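Setting out a grid with masking tape before tiling or stencilling

Applies to: worktops, table tops, small floors, plywood panels
Last revised: December

A taped grid lets you check spacing, cuts and pattern repeat before any adhesive or paint is opened. It can be lifted and relaid as often as needed and leaves no pencil lines to clean off. The method below suits flat surfaces up to the size of a small hallway. For larger floors use a chalk line.

What you need

Painter's tape, low tack, 24 mm or wider
Steel rule and a tape measure
A large square, or a straight batten and a calculator
Sharp knife with a new blade
Sugar soap and a lint-free cloth
Soft pencil

Preparing the surface

Wash the surface with diluted sugar soap, rinse, and leave it until fully dry. Tape will not hold on dust, wax or silicone polish. On fresh paint, check the tin for the curing time before taping. Water-based eggshell often feels dry within hours but can still lift with the tape several days later. Try a short length in a corner first, leave it for an hour and peel it back.

Working out the cell size

Measure the full width and the full length. Divide each by the module, meaning one tile plus one joint. With a 136 mm tile and a 2 mm joint the module is 138 mm. If the remainder at one side is less than half a tile, move the starting line across by half a module so that both edge cuts are equal and reasonably wide. Write the figures down before marking anything.

Decide now whether your measurements run to the edge of the tape or to its centre. Either works, but mixing them puts every line out by half the width of the tape.

Laying the tape

Find the midpoint of each side and mark it lightly. Run the first strip between two opposite midpoints, unrolling it just above the surface and pressing down only at the ends. Sight along it, adjust, then press from the middle outwards. Lay the second strip across the first and check the corner with the square. All other strips are measured from these two.

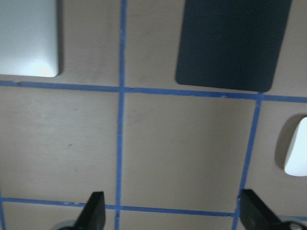 Blue tape grid on a flat beige surface. Check each strip for slope before measuring from it.

Do not stretch the tape. Stretched tape shrinks back after it is pressed down, and this gives a wavy edge. If a strip wanders, lift it and use a new length; tape that has been down once rarely lies straight again.

Checking for square

Measure both diagonals of the largest rectangle. On a worktop they should agree to within 2 mm. If they do not, one pair of opposite sides may differ in length, or the corners may be out. Correct the outer strips first, then recheck the inner ones — moving an inner strip on its own only hides the fault.

Removing the tape

Pull slowly, back on itself, at a low angle. Where paint has been applied, score the edge with the knife before pulling. Low-tack tape should not stay down in direct sun for more than about 12 hours.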